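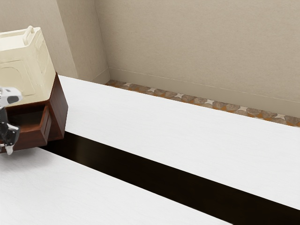 Workshop build moves its drawer task into simulation

Two members of the Zasby shared workshop have added a simulated test bench to Ghauri, the robot arm they are building on evenings and weekends. Rizwan Mughal and Mehwish Hashmi published the first renders on February 20, 2020, along with the joint limits and gripper model.

The bench consists of a white tabletop, a small wooden cabinet with a drawer and a cream container standing on top of it. The task is to open the drawer and close it again without shifting the container. Friction on the drawer runners is varied between runs.

Mughal wrote the motion code, and Hashmi modelled the gripper from the parts already made in the workshop. The pair have logged 3,784 simulated attempts so far. Of the last 198, the drawer was closed fully in 85. Most failures came from the fingertip slipping off the drawer front at shallow angles.

"The wrist is too stiff in the model," said Hashmi. "We need to measure the real one and put those numbers in."

The physical arm still lacks its elbow bearing and a power supply. Assembly is due to resume in April, when the workshop's lathe is back in service. The project files take up 58 MB and can be copied from the Zasby members' page.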